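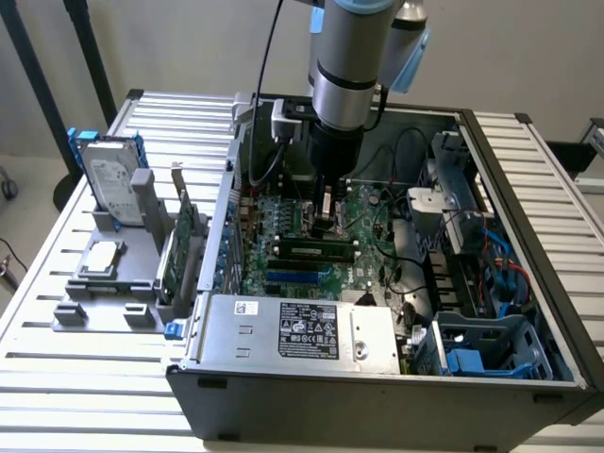 An open tower on the slatted bench, with the drive, the processor and the expansion card set out in the tray to its left.

The rebuild shop at Prollunen handles office desktops that come off lease, and most of them reach the bench in the same state: side panel off, case on its side, board facing up. Xóchitl Cervantes runs the assembly section. She spent part of a morning going over the order in which a machine is put back together and the points where it tends to go wrong.

The shop received 1172 towers last year and sent out 900 in working order. The remainder were broken down for parts.

"A tower standing up is a bad thing to work on," Cervantes said. "The modules go in sideways and the card hangs off its bracket while you look for the slot. Lay it down and everything goes in from the top."

The gray fixture beside the case was drawn up in January by Dagný Gunnlaugsson, who writes the shop's work instructions. It has an upright place for a 3.5-inch drive, a slot for the expansion card and a flat recess for the processor. Before that, parts were kept in antistatic bags in a bin.

"We had 28 boards in one quarter with bent socket contacts," Gunnlaugsson said. "When I went through the notes, a good part of it was handling. People had the chip in one hand and were opening a bag with the other. With a recess, the chip lies flat with the heat spreader up, and you take it by the edges."
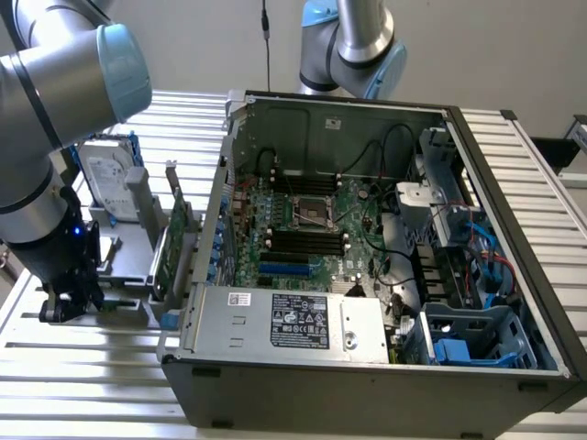 The processor socket, in its silver retention frame, sits between two banks of four memory slots. The drive is already in its blue caddy.

On a board with two banks of memory slots, the processor is done first. The lever is released, the frame is lifted, and the chip is lowered straight down with its marked corner matched to the mark on the socket. No force is used until the lever is closed. The cooler stays off until memory has been seated and checked.

"You want the room," Cervantes said. "A tall cooler next to a memory latch costs you time, and it costs you skin."

Memory follows. The notch in the module is checked against the key in the slot before anything is pressed. Each end is then pushed down until the latch closes. Cervantes asks her staff to look at both latches from the side, as a module that is down at one end only can pass a quick glance and then fail to start.
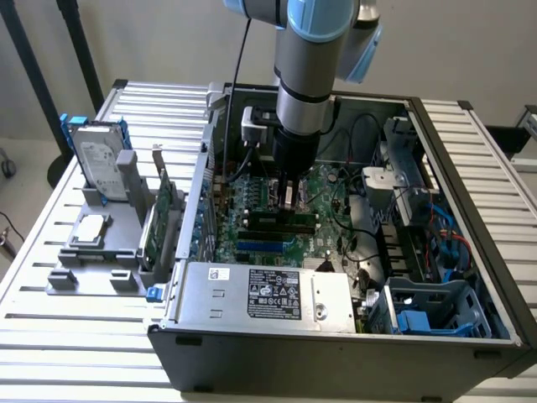
A green memory module in its slot, above the blue expansion slots. The power supply lies across the lower part of the case.

The expansion card goes in next, then the drive. Drives are fitted to their caddies away from the case, and the label is read against the job sheet at that point. Cables are left for last. The shop had a supply of blue and red SATA cables from Trudley and does not sort them by color.

"Color means nothing to the drive," Gunnlaugsson said. "I took it out of the instructions. What I kept in is that the cable has to be clear of the side panel and clear of any fan."

Power supplies are tested on a separate bench and are not opened. A unit that reads low on any rail is replaced. Cervantes keeps 200 in reserve, most of them bought from Ogbonna when that firm closed its repair counter.

Asked what she would change, she named the screws. Three types are in use across the cases the shop sees, and two of them look alike in the hand. Gunnlaugsson is working on a second version of the fixture with a divided cup at the front edge. It will be tried first on small cases, which have less space around the drive cage.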